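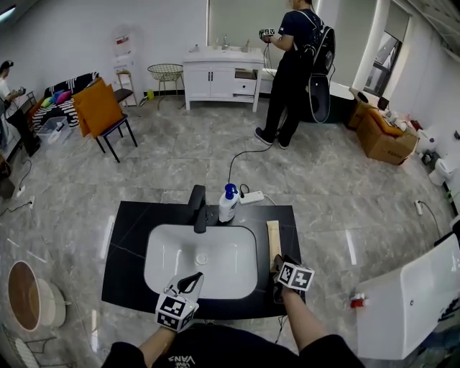 Slow release of a model drug from alginate beads

Student project report, Beca Gape
Applied Health Science, Skerton College

1. Background

Many medicines against cancer are given as an infusion, and the whole dose enters the blood in a short time. The concentration is high at the beginning and then it falls. A part of the side effects comes from this high beginning. For this reason many research groups try to put the drug inside a material that lets it out slowly, close to the tumor.

One such material is alginate, a sugar polymer from brown seaweed. When drops of sodium alginate solution fall into a calcium solution, they become soft beads within moments. The calcium ions hold the long chains together, and what was dissolved in the drop stays mostly in the bead. The process needs no heat and no strong solvent, so it is suitable for a student laboratory.

In my project I did not work with a real chemotherapy drug. Our teaching laboratory has no permission for this and I also would not want to wash the glassware. I used a blue food dye as a model. The dye is a small molecule which dissolves easily in water, and its concentration can be measured with a simple photometer. It is not a perfect model, as I will explain in section 5.

2. Question

I wanted to know if a coating of chitosan makes the release of the dye slower, and if the stirring speed has an influence on the result. The second question was added in January, after my first measurements did not agree with each other and my supervisor asked how fast I had stirred. I had not written it down.

3. Materials and method

The alginate was the ordinary powder from the Femari teaching kit. The kit contains also calcium chloride, but ours had taken up moisture and was one hard piece, so I took a new bottle from the storage room. Chitosan was dissolved in weak acetic acid overnight. It should be filtered after this step. I filtered it only from the second batch on, and the first batch is not included in the results.

For every batch I mixed the dye into the alginate solution and dropped it from a syringe into the calcium bath. The height of the syringe matters more than I thought. If it is too low, the beads have a tail like a tadpole, and if it is too high they become flat when they hit the surface. After hardening, the beads were collected in a tea strainer, rinsed quickly and divided into two portions. One portion was left as it was. The other was put in the chitosan solution and rinsed again.

Each portion was placed in a beaker with 200 mL of buffer at room temperature. I took small samples with a pipette, measured them in the photometer and poured them back, so that the volume stayed nearly the same. Each experiment was repeated 3 times. The curves were drawn with Cindura, the program that we use in the course.

The stirrer was set to 500 rpm for the fast series. For the slow series I used the lowest position of the same stirrer, where the display shows no value. This is a weakness of the method, but the position was always the same.

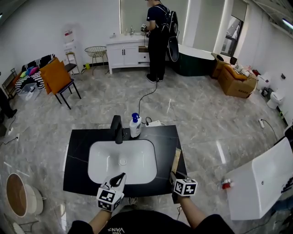 Page last changed: January, by B. Gape (version 2)

4. Results

The uncoated beads lost their color quickly. In the fast series the buffer was clearly blue already at the first sample, and the curve became flat long before the end of the experiment. In the slow series the shape of the curve was similar, only it was stretched.

The coated beads behaved differently at the beginning. The first part of the curve was less steep, which means that the so-called burst release was smaller. Later the two curves came nearer to each other, and at the last sample I could not see a difference that was larger than the difference between my own repetitions.

The stirring speed had more influence on the uncoated beads than on the coated ones. At the fast setting some uncoated beads were damaged by the stirring bar, and small pieces of gel were floating in the beaker. These pieces disturb the photometer. When I saw them in a sample I let it stand until they had gone down, and then I measured again.

5. Discussion

The result supports the first expectation, that chitosan slows down the release in the early phase. Chitosan has a positive charge and alginate has a negative one, so a thin layer forms on the surface of the bead. The dye also has a negative charge, and it is possible that it was held back by the chitosan itself and not by the thickness of the layer. With a neutral dye one could test this. I did not have time for it.

It is a long way from a beaker to a patient. The buffer had no proteins and no enzymes, and it was not warm like the body. A real drug can be larger than my dye and less soluble in water. Some drugs would stay in the bead much longer, others perhaps would not go in at all.

I also want to mention the problem of size. My beads were made with a syringe and can be seen easily by eye. For injection near a tumor they must be much smaller, and small beads have more surface in comparison with their volume, so they release faster. The coating would probably be more important there than in my experiment - but this is only my opinion, I have no data.

6. What I would change

I would fix the beads in a small basket of mesh, so that the stirring bar cannot touch them. I would write down the stirrer setting from the first day. And I would weigh the beads of each portion after rinsing. I divided them by eye with a spoon, and I believe that a good part of the spread between repetitions comes from this.

7. Thanks

The photometer was lent to us by the Sveinbjörnsson laboratory on the upper floor. They were also patient when I brought it back with a blue fingerprint on the lid. The raw data and the Cindura files are in the course folder, under the name of the project.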